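Folding and Packing Help, Part Time
Skulel Clothing Exchange, Imville
Posted 23 March 2026

Skulel sorts, folds and packs donated clothes for families in the Imville area. We need two people for the folding tables, mornings only, 18 hours a week.

You will check each piece for stains and missing buttons, fold it to our standard size and stack it by size and color. Most of what comes in is T-shirts, kids' pants and sweaters. Coats go to the Grullach store and are not part of this job.

Pay is $135 per shift. Shifts start at 9. You will be on your feet most of the time and should be able to lift a full box. No experience needed - we train on the first day.

T-shirts are folded lengthwise first, sleeves in, then up from the hem.
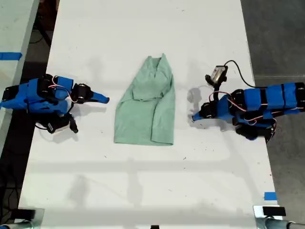 Sweaters are folded the same way but stacked no more than six high. Pants are done on a separate table.

To apply, stop by the front desk or leave a note with your name, phone number and the mornings you can work.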